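Teal, finally!

I have wanted to sew my own tablecloth for years, and this month I got going. The fabric came from a little shop in Berusthorpe, where Ro-un Sung let me unroll bolt after bolt until I found the one (thank you, Ro-un!).

Washing first

Please wash your cotton before you cut it. I skipped that with my last set of curtains and they ended up 2 inches short - I still look at them and sigh. This time I ran it through warm, hung it outside and ironed it while it was a bit damp. So satisfying!

Folds and creases

Fold lines from the bolt can be stubborn. A spritz of water and vinegar and a slow iron usually does it for me, and I love how a plain color shows every little shift in the light.

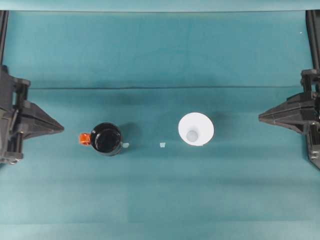

Next up: napkins

I have enough left over for three, maybe more if I keep the hems narrow. Mitered corners, here I come!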